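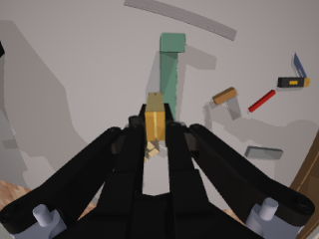
How to Clear Out and Sort a Workbench Drawer

A drawer full of mixed hardware takes an afternoon to sort if you do it in the right order. You will need a clear table, a damp cloth, a marker and 10 small jars or tins with lids.

Step 1. Take the drawer all the way out and tip it onto the table. Wipe the inside and leave it to dry.

Step 2. Pull out the big things first - pliers, tape measures, rolls of tape. Put them to one side. Throw away dried-up glue and anything rusted through.

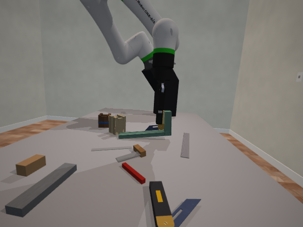 Tools, blocks and small containers spread out on a long tabletop.

Step 3. Sort what is left by type, then by size. Wood screws go in one pile, machine screws in another, nails in a third. Don't fuss over odd washers. They can share a jar.

Step 4. Fill the jars no more than three-quarters full and write the contents on the lid. If the jars are going on a shelf above eye level, write on the side as well.
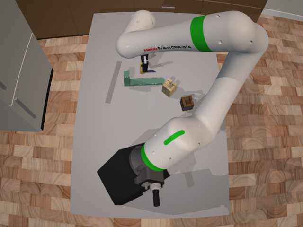 A white robotic arm over a light grey tabletop.

Text by Bianca Bratu, Home Workshop Editor

Step 5. Line the drawer before you put anything back. I use Cladness shelf liner, cut a little short at the front so it doesn't curl. Cork or an old place mat works too.

Step 6. Put the tools you use every week at the front and the jars at the back. Mine is an old Moser drawer, quite shallow, so the taller jars lie on their sides.

Go through it again in December, when the spare screws from the year's flat-pack furniture have piled up.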